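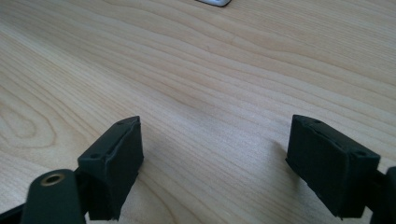
Wooden tabletop with a curved grain pattern

EDU 521 Assessment in Schools
Handout 12: Setting and moderating coursework

Read this before the seminar. Bring your own copy of the Hesdale mark scheme, as we will work from it directly.

Terms

Coursework: work done over several weeks and marked first by the class teacher.
Moderation: a check on those marks by someone who does not teach the class.
Standardization: marking the same sample scripts before the real marking starts, so that teachers apply the scheme in the same way.

Who does what

In the Hesdale model the teacher sets the task from an approved list. The department marks it, and a moderator from another school looks at a sample. The Bravow model differs at one point – the task is set centrally and released in February. Teachers there have less choice, but comparing schools is easier.

Feedback on drafts

Both models allow general comments on one draft. A teacher may say that the argument needs more evidence. A teacher may not supply the evidence or rewrite a paragraph. Most disputed cases fall between these two, and the written rules do not settle them.

Reading

Yousafzai, chapter 2, on teacher judgment. Skip the section on software.
Tusitz report, section 13 only.

For the seminar

Write half a page on this case: a student hands in a second draft after the deadline for comments, and the teacher returns it with spelling errors circled. Say whether the mark should stand under each model – use the wording of the scheme.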